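Washing and storing produce: notes on bags, baskets and drainage

Updated June 25, 2019, by Athina Antoniadis

Most fruit spoils early through trapped water. Skins that look dry after rinsing still hold a film at the stem end, and mold starts there. Wash only what will be eaten within a day or two, and store the remainder unwashed.

Use a tub large enough to submerge the fruit fully. Plain cool water is enough. Detergent is not suitable for food, as porous skins can absorb it. Change the water when it turns cloudy.

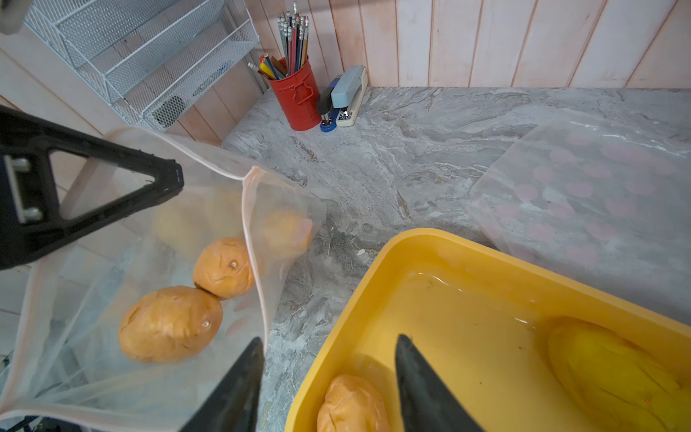 Bag choice affects drying time more than towel choice does. A solid plastic bag holds moisture against the skin. A translucent white mesh bag, like the one holding the orange fruit next to the yellow tub, lets air in from every side and shows the contents without unpacking. Wash mesh bags inside out at low heat. Discard them when the seams begin to fray.

Firm fruit can be scrubbed with a soft vegetable brush. Berries should be dipped in a colander, lifted, and spread on a towel in a single layer. Dry leafy greens in a spinner, in small batches. 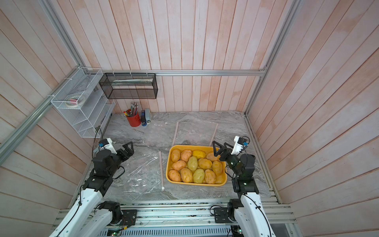
Potatoes and onions are stored apart and away from light. Onions need moving air. Potatoes keep longest in a cool cupboard and should be checked weekly for sprouts. Remove any soft ones at once.

For hanging storage, weigh a full load on a kitchen scale before choosing hooks. My largest basket weighs 285 grams empty and 614 grams with garlic and shallots. Manolis Athanasiadis, who fitted our pantry, sets hooks into studs wherever possible.

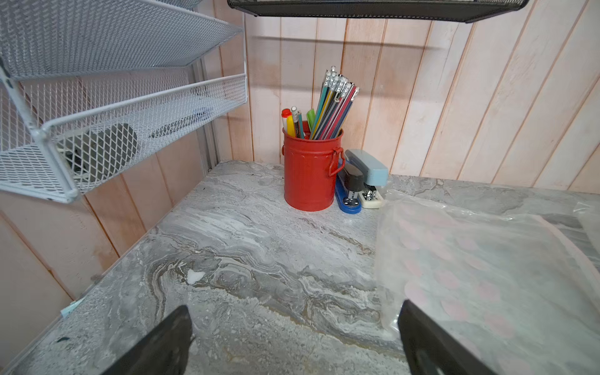

Wire shelves collect onion skins and dust at the joints. Brush them dry first, then wipe with warm water and a little dish soap. Rinse and dry fully before reloading. Chipped coating should be touched up, or the wire will rust beneath it.

Stone and stone-look counters should be wiped after citrus is cut. Acid dulls real marble within minutes.

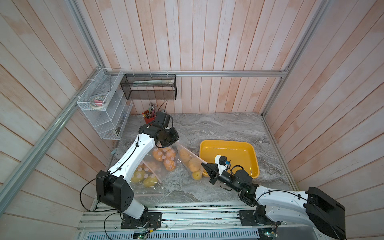

Mangoes and avocados ripen at room temperature. Move them to the refrigerator once they yield to light pressure, and eat them within 5 days. Bananas stay out.

Next page: cleaning refrigerator door seals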